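ok moth trap results from last night, thread, typing this with cold hands so bear with

Trap went out at dusk by the Garora hide, usual spot behind the brambles. Egg boxes in, lamp on, left it till 5am. Mild, cloudy, hardly any wind. Proper moth weather for March

Species list first then the moaning. Hebrew Character, loads. Common Quaker, loads. Small Quaker. Clouded Drab in every shade going, one nearly black. Twin-spotted Quaker, only my second here. Early Grey on the OUTSIDE of the trap as per. An Oak Beauty!! Sat on the lid like it owned the place

9 species all in. Same week last year I had 3 and a wet sock
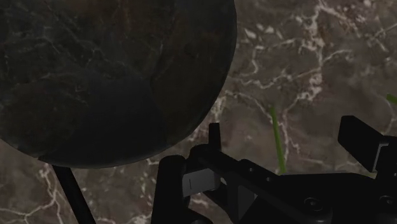 Also a pug. Not doing pugs at 5am. It's potted in the fridge and I'll look at it tonight with the good lens and the book, and probably still get it wrong

For those asking about the lamp, its the Voltbridge one, runs off a battery. Got me through the whole night no bother. The old Mokell gave up somewhere after midnight every time and you'd come back to a dark box and two craneflies

Don't leave the catch sitting in the sun btw. And don't tip them out on the lawn, the robin knows. Mine was on the fence before I had the lid off. Tuck them deep in the ivy or long grass, spread out a bit

Someone asked how you tell Common from Small Quaker. Size mostly. Small really is small. If you're squinting at it going hmm, check the kidney mark, neat pale outline on Common. Worn ones, good luck

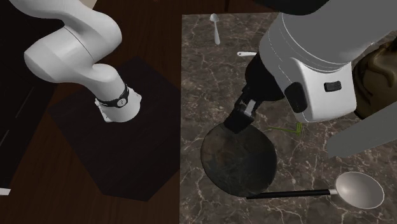
Farías Valley Moth Group | Garden & Reserve Trapping

Right, records. Sheet total stands at 3,481 since we started it, want to get another 200 in before the summer rush. Please please put the grid ref in, "my mums garden" is not a grid ref

Negative nights count too. Trap out, nothing in it, write it down. Blank sheets are dull but we need them or the graph is nonsense

Next one is when the forecast sorts itself out. Looking for cloud and no frost. Will post by 4pm on the day, meet at the hide gate, bring a head torch and something to sit on. Flask is on you

Also whoever borrowed the spare egg boxes can I have them back, the big 30 size trays. Don't need them washed

Pug update later. Going to bed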